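Letinton away, and why I'm still cross

Lost 2-1. Again. Got back late so this will be quick - we were the better side for 60 minutes and then just stopped playing. Went long, sat deep, invited them on. Equaliser was coming, everyone in our end could see it.

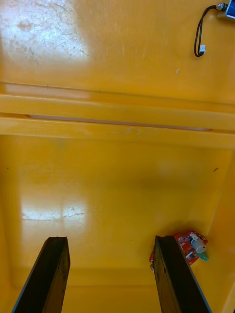 Posted by the blog owner, season ticket holder and occasional moaner
Mar 26, 2019

So, the midfield. Too slow. Playing two holding men against Letinton is daft when they barely had a shot before the break. Nice pitch though, decent pies, 200 of us made the trip which is brilliant for a midweek game.

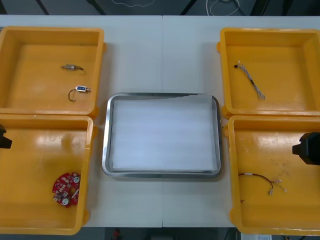 And then the sub. Why take the winger off?? He was the only one running at there full back. We're on 44 points now, Tirider still to come at home, and if we don't get somthing from that one I can see this dragging on into May. Might do a proper post on the keeper later in the week.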